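## 4. The basin on the table

### 4.1 A sink that moves

The literature on washing-up has been written largely from the sink. Seen from there, a dish is either waiting to be washed or has been washed, and the table is where it was before any of this began. Our households did not organise themselves so helpfully. In both Viddale and Pornutton the vessel that mattered most was a basin, and the basin spent a good deal of its life on the table, among the things it was supposed to be taking away.

We had not planned for this. The diary booklets given to the 36 households had a page for the sink, a page for the draining rack and a page for the cupboard. The basin had to be written in by hand under "other", and it was written in so often, and with such evident annoyance at the size of the box, that Seppälä redrew the booklet before the Plostton round. The redrawn booklet had a basin page. Respondents in Plostton then complained that there was no page for the tray.

What people call the object varies. "Basin", "bowl" and "the big one" all occur, sometimes in the same sentence. "Bowl" causes trouble in transcription, given that bowls are also what goes in it, and Dudek's notes from the first round contain the line "bowl in bowl, in bowl (the bowl)", which she stands by. We use "basin" throughout for the outer vessel and "bowl" for anything one might eat from. A few respondents ate from the basin on occasion, usually popcorn, and we have left those entries out.

### 4.2 What goes in first

Asked how they load a basin, people describe a procedure. Large flat things go at the bottom, smaller things go on them, cutlery goes down the side, glasses travel separately. The account is given confidently and with hand movements. One woman in Viddale, a retired school cook, gave it to us while putting a saucepan on top of two glasses.

The diaries tell a looser story. Things go in as they come off the table, and they come off the table in the order in which people stop eating. A slow eater with a large plate will defeat any principle of stacking. So will a child who wants the same bowl for a second course. The flat-things-first rule is real enough, in the sense that people notice when it has been broken and will sometimes take everything out to restore it, but it describes the stack they would defend in conversation. The stack they carry is a compromise with whoever was still chewing.

Conneely proposed early on that we treat the two as separate objects, the *declared stack* and the *carried stack*, and we have kept his terms. His further proposal, a *regretted stack*, covered those that fell over between table and sink. It was dropped for want of respondents willing to admit to one.

Three features of the carried stack recur in all the places we worked, and they are worth setting out because each has been treated elsewhere as carelessness.

The first is the tilt. A deep bowl will seldom sit squarely on a smaller one. Respondents do not try to make it. They lean it against the wall of the basin or against whatever is already there, with its mouth facing outwards, and move on. Several described this as "letting it find its place", a phrase that gives the bowl rather more initiative than we would.

The second is the late spoon. Spoons are nearly always the last thing in, or the thing left out. They are remembered when the basin has been lifted, found to be heavy, and put down again. A serving spoon will be laid against the nearest bowl; a teaspoon will be dropped in from a height. Forks, for reasons nobody we spoke to could supply, are dealt with earlier.

The third is the mixing of sets. Households that kept a "good" set and an "everyday" set in separate cupboards, and spoke firmly about the difference, let the two meet in the basin without comment. Patterned plates went in with plain bowls and rims of every colour. The cupboard is where the household keeps its distinctions. The basin has other work to do – and it is at the basin, we think, that the everyday set quietly becomes whatever is nearest.

### 4.3 The cloth underneath

A basin on a table is usually a basin on a cloth, and the cloth deserves more than the single line it gets in our original coding sheet ("Cloth: Y/N"). In Pornutton the question of whether the basin may stand directly on the tablecloth divided households more sharply than anything we asked about money. Those who allowed it pointed out that the cloth would be wiped or washed in any case. Those who forbade it put down a tea towel, a board, a folded second cloth or, in one kitchen, last month's parish newsletter.

The second layer is interesting because it tends to stay. What is put down to protect the good cloth for the length of one meal is still there in the evening, and after a week it is the cloth. Malinowski, who did most of the follow-up visits, recorded tables carrying two and sometimes three coverings, each originally laid to keep the one beneath it clean. The bottom one was in every such case spotless. It had not been seen since Easter.

Pattern matters here too. Plain cloths were described to us as smart and unforgiving. The favourites for daily use were busy ones: checks, fruit, jugs, herbs with their names written underneath. Wieczorek, the household goods shop that supplies much of Viddale and sells cloth by the metre from a roll by the till, told Czerwiński that the fruit designs outsell the plain ones every month of the year, with a slight dip in September that no one there could explain and that he spent an unreasonable part of the autumn trying to. The usual reading is that pattern hides stains. Our respondents agreed, then added that it also hides crumbs, rings, the odd burn and, in two cases, a missing earring.

The basin of Figure 4 shows the mixed set and the tilt together, on a cloth of the busy sort: a floral-bordered plate lies inside with a smaller red-rimmed bowl on it, and a deep white bowl leans out to the right, its spoon beside it.

**Figure 4.** Carried stack in a steel basin, on a patchwork-print tablecloth with gingham squares and food panels.
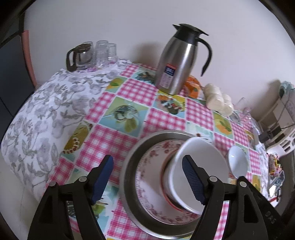

The material of the basin has its own partisans. Plastic is light, forgiving and quiet. It also stains, and once stained it is demoted to the floor and the mop. Steel is loud. Respondents who used it complained of the noise and then, pressed, said they would have nothing else. A steel basin announces that the table is being cleared, and in a household where clearing is unevenly shared the announcement is part of the job. "They hear it," said one man in Plostton of his three sons. "They don't come, but they hear it."

Enamel turned up only among the older households and was spoken of with affection and chips.

### 4.4 When is a table cleared?

We had assumed that "cleared" meant "with nothing on it". The first round corrected us. For most of our households a table was cleared once everything loose on it had been gathered into one vessel, whether or not the vessel then went anywhere. A basin with the crockery in it, standing in the middle of the table, counted as a cleared table in 200 of the diary entries. The plates were no nearer the sink than they had been during the meal. They were, however, *in something*, and that was felt to be the greater part of the task.

This may look like an excuse, and some respondents volunteered that it was. We are inclined to take it more seriously. Gathering and carrying are different jobs and may be done by different people. The one who gathers has made a decision about when the meal is over, a decision with some social weight: a basin brought out too early is a hint, and guests take it as one. The one who carries only has to be strong enough. In five of the Viddale households the two jobs were never done by the same person, and in one of these the gatherer and the carrier each believed, and told us separately, that they did the washing-up. It was done by a lodger.

The pause between the two jobs is where the basin becomes furniture. People talk across it, lean on the table beside it and add to it. Late cups arrive. Someone takes a bowl back out for one more helping, and the stack is rebuilt around the gap with less care than before. The tilt gets steeper. Nothing in the declared procedure allows for this period, and it can last as long as the meal did.

It also has a bearing on how such things are measured. Time-use surveys ask when washing-up began and ended. Our diarists, faced with the same question, left the first box blank more often than any other in the booklet, and Dudek's coding notes for this one item ran to 300 lines before we agreed to stop. Some respondents dated the start from the first plate in the basin, others from the tap. A teacher in Pornutton wrote "see previous page", where the entry for the previous meal was also unfinished.

We return to the tap in Section 5. The tray, for which the people of Plostton are still waiting, is taken up in the appendix.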